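Letura reading circle: what we did in November and what comes next

Dear readers,

The winter list is now ready and you can collect it at the desk or ask us to send it by e-mail. We wish to thank everybody who sent a proposal. We received more titles than we can read in one season, so we took first those which the library in Tomness can lend us in enough copies.

In November we finished the long novel about the river town. The opinions were very different. Several members found the middle part slow, and I must admit that I also put the book away for one week. But the last 50 pages were read by all with great pleasure, and the discussion continued until the lights of the hall were switched off.

For the next meeting we read short stories. Please choose 3 stories from the collection and write down one sentence which you liked in each of them. It is not homework and we will not check it! It only helps us to begin, especially the members who are shy to speak first.
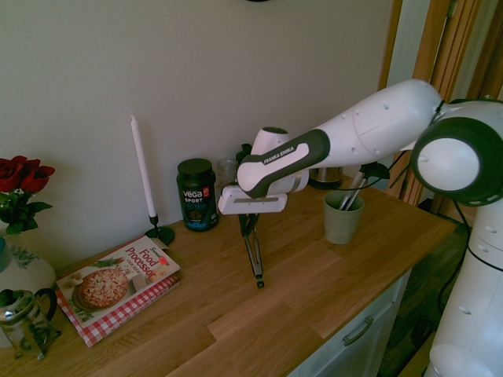 The meetings stay online until spring. The link is the same as before. If your sound is bad, try to close the other programs, or join by telephone with the number in the invitation letter. We start at 6 in the evening and we open the room a little earlier for those who want only to chat.

One request about the borrowed books: please do not write in them, also not with pencil. Last month two copies came back with many notes in the margins. The notes were interesting to read, but the library was not so happy.

Members who want to keep their place for the new year should answer this letter before the holidays. The fee does not change. Who has already paid for the winter does not need to do anything.

December 9, 2020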